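Prinholm opens September orders for the Flallo hand-wound watch

2 min read
Shares: 41

Independent watchmaker Prinholm will open orders in September for the Flallo, a hand-wound wristwatch limited to 300 pieces. It is the first Prinholm model with a small seconds display, and replaces the Makokha in the company's catalogue.

The Flallo comes in two dial colours, grey and cream. Both versions share a steel case, a domed crystal and a movement that has been regulated in four positions before it leaves the workshop.

"Owners of the Makokha asked for something thinner that would sit under a shirt cuff," said Apolline Picard, head of design at Prinholm. "We spent more than two years on the case — most of that went into the lugs."

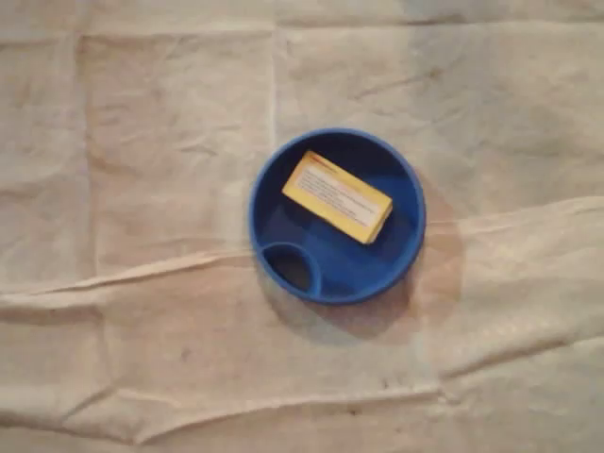
Small yellow box in a round blue dish.

Straps are made by Enden and can be changed without tools. Buyers choose a strap when they order and can add a second at a reduced price.

Benoît Lecomte, who runs the workshop, said watches will be assembled in the order deposits are received. Each one is tested on the wrist as well as on the timing machine.

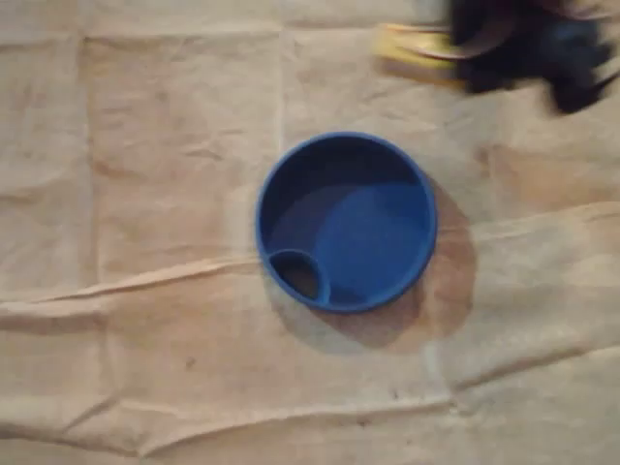
Servicing will be done in-house, and parts for the Makokha will stay in stock. Retailers wanting a display model should contact Sandrine Pons in the Prinholm trade office before orders open. Prices will be sent to newsletter subscribers first.

Comments (3)

Maxence Deschamps
Grey for me. Any word on lug width?

Apolline Coste
Sorry to see the Makokha go, mine has been a good daily watch.

tickover
No date window, I hope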